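Home Volumes Current issue For authors Search

Radomir Dimitrov, Atieno Temba, Edgardo Lumanlan
Received in October

4. Fault analysis: false closure in bimanual garment folding

4.1 Definition of the fault

We use the term false closure for any grasp in which the controller reports a held object when the fingers hold either no cloth or fewer layers than the plan requires. The fault was first logged at the Kondetti site during folding trials of the Grakness controller, and it was at first put down to poor calibration of the wrist cameras. Recalibration did not remove it. The log for the trials holds 3386 grasp attempts, of which 99 were marked as false closures after manual review of the wrist video. In 70 of these the arm went on to the next motion without a stop.

The fault matters because the folding sequence has no later check on the cloth. Once both arms report closure, the planner treats the garment as a sheet fixed at two points and begins to stretch it. If one of those points is not held, the other arm pulls the garment across the table and may drag it into the finished stack.

4.2 Sensing at the fingertip

Closure is inferred from two signals, motor current and finger gap. Both depend on the cloth. A smooth single layer gives a small rise in current, close to that of the fingers meeting each other, while a gathered knit gives a large one even when only its outer layer lies between the tips. The threshold set at installation was a compromise between the two, and was never tested on dark garments of mixed texture. 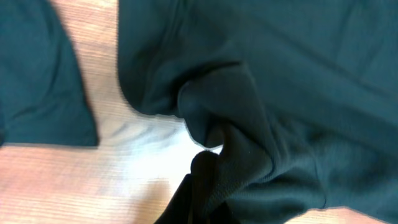 Figure 4. Wrist view with the fingertip pressed into the cloth. Patterned knit beside the fingertip; glare on the bare wood.

The wrist camera was meant to settle doubtful cases. Its layer estimate is weak where the fingertip is out of focus, and it is further disturbed by glare from the table finish. In the reviewed video the estimator often placed the edge of the cloth at the edge of the glare. Živković suggested a matt table cover, which we have not tried, as it would alter the friction on which the folding motions depend.

4.3 Behaviour under tension

A correct stretch requires both grippers to hold for the whole of the motion. Tension is not measured directly; it is estimated from joint torque, which is noisy at the low speeds used here. The planner therefore applies a fixed displacement and assumes that the cloth has taken up the load.

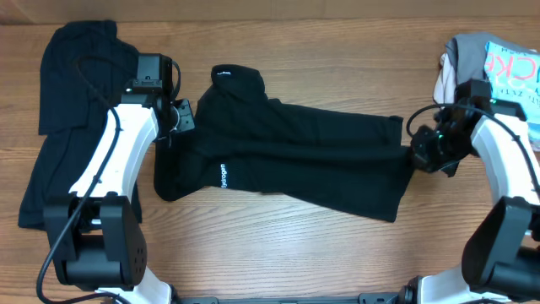

With a fixed displacement, a slip at one end produces no alarm. The torque estimate falls, but the fall lies within the noise band, and the controller continues to the fold. We replayed the logged torque through a filter with a longer window. This separated most slips from normal motion, at the cost of a delay that would let the fold begin before the arm could be halted. Slowing the stretch would recover the time. It was rejected by the operating team on grounds of throughput, a decision we report without endorsing.

4.4 Recovery and clearance

The recovery routine opens both grippers, withdraws them and looks for the nearest free edge of cloth.

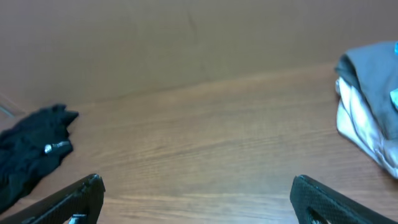
Recovery was the source of the only event that we class as a safety matter. After a false closure the routine started a second search while an operator was reaching in to straighten the garment. The arm stopped on contact and there was no injury. The search region had been set by hand to cover the whole tabletop, including the area where folded clothes are kept. Colour alone cannot separate work from finished goods in such a layout: a loose black item may lie to one side and a folded grey and white stack to the other, with bare wood between them, and either may offer the nearest edge. We now exclude the stack by position and require a button press before any second search.

4.5 Unequal arm states

The last group of faults arises when the arms disagree. One reports closure and the other reports open, and the planner must decide whether to wait, retry or release. The original rule was to wait without limit. Under this rule an arm could remain closed on the cloth until an operator noticed.

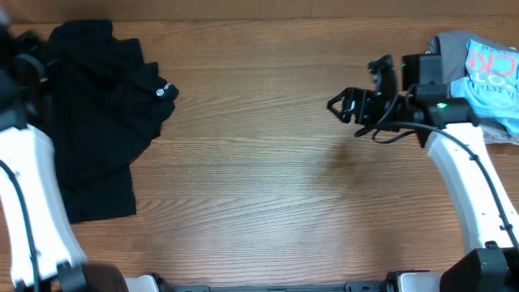
Kastriot Kelmendi objected to this reading of the log, arguing that an unlimited wait is the safer choice, that a held garment harms no one, and that a timed release would only move the fault to the next grasp. We accept the first point where an operator is present. At Kondetti one operator may serve 2 cells, and a waiting arm gives no sign that help is needed. The revised rule holds position, sounds a tone and logs the state of both arms. Release is left to the operator.

Correspondence: Atieno Temba, Petolard © The authors Back to top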